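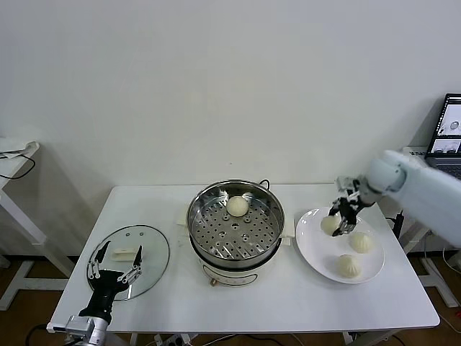
# Chapter 9: Working Rules for Robots Near Hot Food

A robot that handles food in a kitchen is judged by two sets of rules. One covers the machine: its speed, its force and how it is stopped. The other covers the food: what may touch it, and how surfaces are cleaned. This chapter deals with the places where the two meet.

## 9.1 The task sheet

Every task should have a written sheet before the arms are powered. It names the parts each hand may touch, the order of moves and the person in charge. Lids, handles and cords are listed separately from the food.

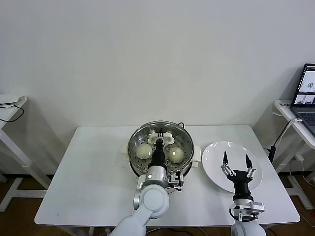
*Figure 9.1 Two arms at a steamer, with a plate to the right.*

Tkachuk and Scanlon, whose Canstead code is used throughout this book, set out 34 checks for a bench of this kind. Most concern the space around the arms. Cables should be kept out of the path of the elbow as well as the hand.

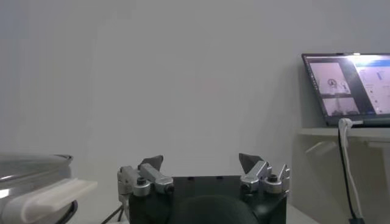 The code also asks for a fingertip check at the start of each shift and again after any change of tool. Worn pads are replaced in pairs, and the date is entered in the log. Section 9.2 gives the form of the log and explains who may sign it.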